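I went out for bitter melon again

April 19, 2022

My doctor told me in August to eat more green vegetables, and I have been fairly good about it. The one I keep coming back to is bitter melon. I didn't grow up with it. Aoife Fitzgerald, who lives downstairs, gave me a bowl of it with eggs the year I moved in, and I didn't like it. I had it again a month later and did.
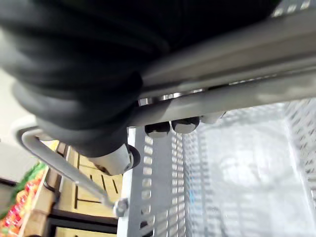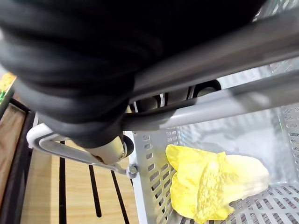 The perforated sides on a plastic basket, and then the bitter melons.

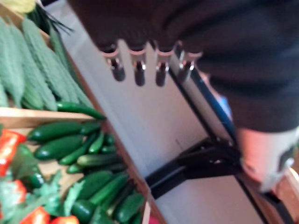 I buy two at a time. Any more than that and the last one goes yellow in the drawer before I get to it. I look for pale green ones that feel hard all the way along. If the skin gives near the tip, I put it back. The bumps don't tell you much, although Aoife says wide ridges mean a milder melon. I have tried to test this and can't say either way.

The way I shop has changed a little since I started walking to Fahy instead of driving. It is 14 minutes each way if I catch the light at the bottom of the hill. Walking means I only buy what I can carry, so heavy things like potatoes and canned tomatoes wait until I have the car. Vegetables go in last, on top of everything. I used to put them in first because the produce section is by the door, and I'd get home with bruised peppers.

At home I cut each melon in half the long way and scrape the middle out with a spoon. Then I slice it thin, put it in a bowl with a teaspoon of salt, and leave it while I do the rice. After that I squeeze it hard over the sink and rinse it once. Gearóid Keane wrote to me after my last post to say he skips the salt and boils the slices for two minutes. I tried that. It takes out more of the bitterness, but the slices go soft, and I like some crunch.

Into the pan with oil and garlic, high heat, four minutes. Then two beaten eggs and a splash of soy sauce. It feeds me for dinner and leaves enough for a small lunch. Cold, it's better than it sounds.

If I have a long green pepper I slice it in with the garlic. The last one was hotter than I expected and I had to open a window.

Next I want to try stuffing them with pork. Aoife's recipe says to steam the pieces for 8 minutes, which seems short to me for raw meat, so I'm going to ask her about it before I start.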